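Thread: I have spent a whole winter trying to grow tomatoes from seed on a windowsill in a flat that faces a brick wall. Things I have learned, in no order of usefulness.

1/ Started in August because the bloke at Furnival Garden Supplies told me everyone starts too late. He then sold me a heat mat. I'm aware of how that reads.

2/ The variety is called Hurkow. Supposed to be a cold-climate slicer, red with green shoulders. The packet says 16 seeds. I got 16 seeds. This was the high point of my dealings with the packet.

3/ Sowed the lot, because I am an optimist with no balcony. Every single one came up. There's a limit to how many tomato plants a person can love and I passed it before breakfast.

4/ My neighbour Roy Parsons grew up on a market garden and has opinions. He looked at my seedlings and said "leggy", in the tone other people keep for "terminal".

5/ Leggy means they've grown tall and thin looking for light. The cure is more light, less warmth, and burying the stem deeper when you pot up. So the heat mat went back in the cupboard. It cost more than the tomatoes I'd have bought until Easter.

6/ Potting up: hold the seedling by a leaf, never the stem. A leaf grows back. I know this now. We are down to a smaller and more manageable number of tomato plants.

7/ Staking. The forums want you to buy a Proper Stake. For anything under hand height a plain thin stick from the kitchen drawer will do the job. Blunt end up, so you don't take your eye out leaning over to water.
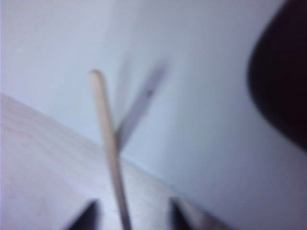 8/ Tie loosely. Soft string, figure eight, stick in one loop and stem in the other. I used garden wire on the first one and basically garrotted it. Roy attended the funeral.

9/ Feeding. I joined a group called the Uvholm Growers. It has 1,108 members and they hold, conservatively, 1,463 positions on seaweed solution. I asked how much to use and had to mute my phone by dinner.

10/ For the record: half strength, once a fortnight, and don't start until there are proper leaves. Don't tell them I said so.

11/ Hardening off. Out in the morning, in at night, a bit longer each day. I've been carrying a tray up and down two flights of stairs to the shared courtyard like a very junior waiter. The woman in number three now holds the door without looking up.

12/ Something in that courtyard eats basil and leaves tomatoes alone. I'm taking it as a vote of confidence – the basil can speak for itself, or could.

13/ Final homes: four in pots against the north wall, two with Roy, one with my sister in Olent, who has already asked whether it's meant to look like that.

14/ It is. More in December, if there's fruit. If there isn't, I'll be posting about sourdough.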